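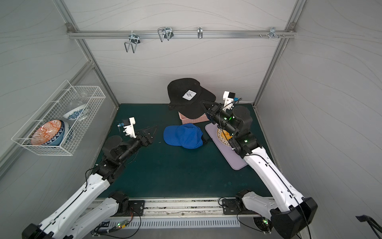
My neighbor wrote to me that hooks are for people who have already given up on closets, and that a cap on a hook only collects dust where everybody can see it. I read her message two times, because I had asked her a simple question about screws, and I got a philosophy.

I disagree with her, and I want to say why, slowly, in my own order.

A bowl in our homes has an address. It goes in the rack or the basket, on its edge, next to the other bowls, and a guest who dries dishes for the first time will find this place without asking. A cutting board has an address too, even if it is only a gap beside the stove. But a cap has none. It comes in from the street on a head, and then it lies down wherever the head became too warm. In my apartment in Bremunstead I have found mine on the bread box, on the radiator, and once inside the salad bowl, which I had to wash again.

I do not think this is laziness. A cap is a difficult shape. It does not fold without suffering, it does not stack well on anything but another cap, and it is too light to feel like a thing that must be put away. With shoes we are strict, but with caps we are like grandparents.
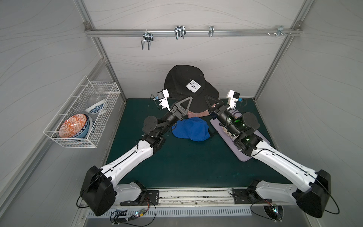
So people say, buy a hat box. I bought one, a Drirnier, in November, with a lid that shuts very well. For 7 days I used it. Then the lid was always on when I came home with full hands, and the cap went on top of the lid, and later three caps were on top of the lid. A small plastic basket has the same problem from the other side. It is open, which is good, but it invites you to put the cap on top like a roof, and then you cannot reach what is in the basket.

A hook asks for one movement. You do not open anything. You lift the cap by the strap at the back, and you let go. I believe this is the whole secret of tidying in small rooms: the right place must cost less effort than the wrong place. If it costs even a little more, the table will win every evening.

The dust I accept. My neighbor is correct about the dust. But dust on a cap takes ten seconds with a brush, and looking for a cap takes longer and spoils the mood before work.

There is also the question of kitchens. Many people feel that a cap does not belong near plates, and I felt this too when I moved here. Still, in a home with one room and a half, everything is near plates. I would prefer the cap to hang above the table, by its own strap, than to lie on the table where the bread will be cut.

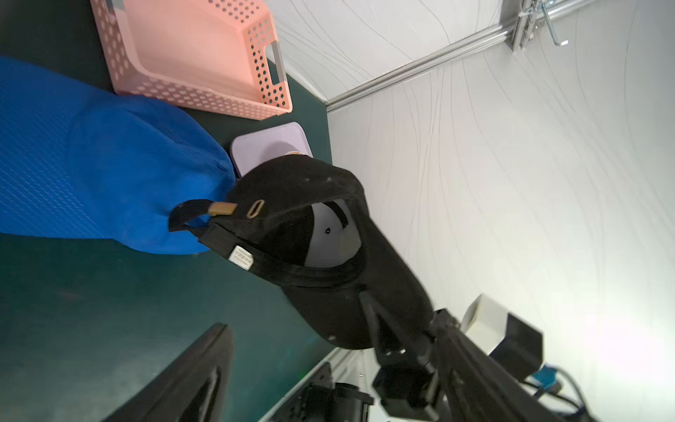

Adjustable strap with a small buckle, on the back of a black cap.

When you buy a cap, look at this part first. A strap that makes a loop will hang from a thin hook. A cap closed all around at the back must hang from its inside, and after one season it gets a small point on top, like an onion.

I put up the rail in the end, with 4 hooks, and I used long screws. The neighbor has seen it. She said the rail is straight, and about the caps she said nothing.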